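Gavstead Quilted Mattress Protector

Reading time: 2 min

The Gavstead is a fitted protector for everyday use, made to go between the mattress and the bottom sheet. It has a cotton top, a light polyester filling and an elasticated skirt that holds it in place. We have sold it since the Zollelholm shop moved to Brunton Road, and it remains our standard choice for children's rooms and spare beds.

The quilting is stitched through all the layers, which stops the filling from gathering in the corners after washing. Cheaper protectors are often bonded with heat instead, and the bonds tend to give way first where people sit on the edge of the bed. The Gavstead costs a little more to make but keeps its shape for longer.
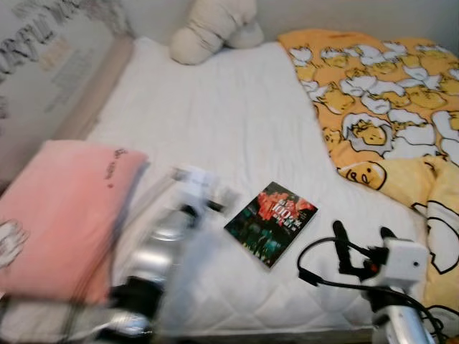 Before ordering, measure the depth of your mattress as well as the length and width. The standard skirt fits depths up to 30 cm. If you use a topper, include it in the measurement. For deeper mattresses choose the Rudow, our extra-deep version – same top and filling, longer skirt.

Sizes: small single, single, small double, double, king
Top: 100% cotton
Filling: polyester
Skirt: stretch knit, elasticated all round
Order code: 1866 (standard), 1898 (Rudow)

Washing
Machine wash at 60 degrees with similar colours. Do not use bleach or fabric softener. Tumble dry on low, or line dry and shake well before putting it back on the bed. Expect slight shrinkage in the first wash – we cut each size with a small allowance for this. Doubles and kings need a drum of at least 8 kg.

The protector is not waterproof. It will take up small spills and everyday perspiration, but for a child in potty training or for nursing use you will need a protector with a waterproof backing.

Delivery and returns
Orders leave the Zollelholm warehouse within two working days. Unused protectors in their original bag can be returned within 13 days of delivery. We cannot take back opened bedding unless it is faulty.

Page updated September 9, 2021

2 comments | 8 shares

Contact us | © Zollelholm Bedding | Back to top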